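I met Birdie Escobedo at a diner off the highway at 6:30 in the morning, which was her idea and her bedtime. She'd just come off ten hours at the Plevis warehouse, where she picks orders overnight, and she wanted pancakes before she'd talk about a single thing.

So we ate, and then she pulled a stack of pay stubs out of her purse.

"Look at the lunch line," she said. "Every night they take out thirty minutes. I haven't sat down for thirty minutes since October!"

That's the heart of the complaint she and 51 coworkers have signed. Plevis uses a scheduling program called Zedix, and Zedix subtracts a meal break from every shift whether you get one or not (you can file a form to get it back, but more on that form in a second).

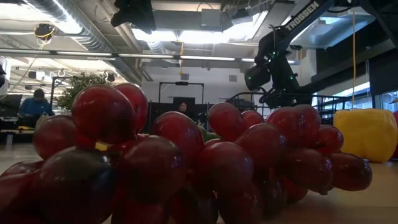
Artificial red grapes on a tan tabletop.

I asked her what happens when a break gets interrupted. She laughed at me, kindly.

"The radio goes off. You're two bites in and it's a truck, and you go. You think I'm going to tell my lead no?"

The form, she says, has to be signed by that same lead before the shift ends. She's turned in two. One came back denied and the other she never heard about again.

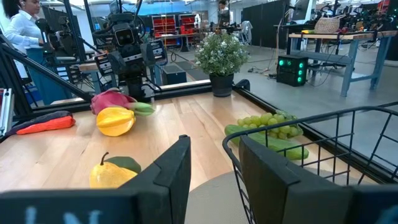

Vernon Ross worked the dock there for six years and kept a notebook the whole time, bless him. He says he wrote down 206 missed lunches before he quit.

"My wife thought I was nuts," he told me over the phone. "I just like to know what I'm owed."

I called Plevis twice and got a short email back saying the company pays for all hours worked and wouldn't discuss the complaint.

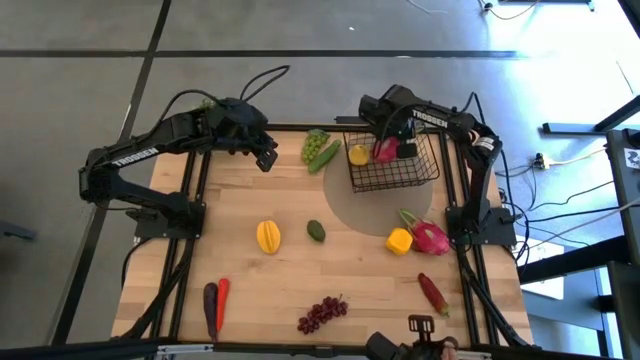
Birdie still has her job and she'd like to keep it. She isn't after a fortune, she told me, she wants the half hours on her check or a real break with the radio off, and she'd take either one. Then she asked the waitress for more syrup and showed me the rest of the stubs.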